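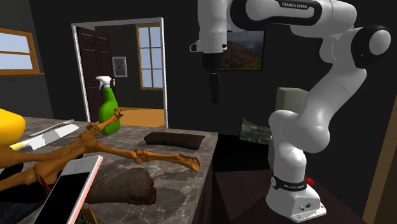 Simulation Practice Rules – FAQ
Skemum cell, revision 2019-09-04

Who do the rules apply to?
Anyone who submits manipulation runs to the Skemum set, including partner sites at Roleren and Vusberg.

How many runs make up a submission?
300 per task. Fewer than that is returned without review.

How cluttered may a counter be?
Clutter is allowed and is not scored.

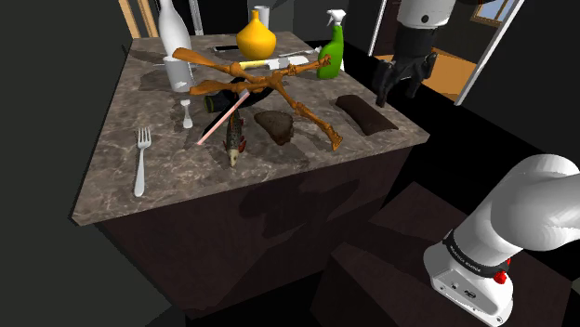 Object placement follows the layout file, and manual edits after loading are not permitted. Overlap in plan view is acceptable, but meshes must not intersect at the first time step. Long, branching models need a separate check – the orange one with the clawed foot lies over several other items, and a bounding box test is of no use for a shape like that. Run the full mesh test.

What counts as a valid grasp?
Contact on both fingers, held for 500 ms, with no part of the hand inside the object mesh.

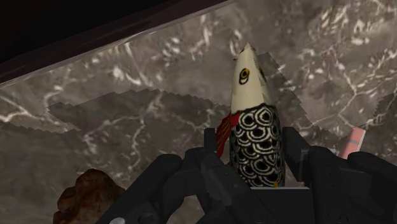
A grasp that meets the contact rule but passes through the mesh is logged as a fault and kept in the submission. Do not delete it.

Are shadow artifacts a reason to reject a run?
No. Jagged shadow edges are a render setting. Report them only if they differ between wrist and room views.

May the arm start above the counter?
Yes, with at least 20 mm clearance from the tallest object.

Who approves exceptions?
Chantelle Le Roux. Allow 6 working days.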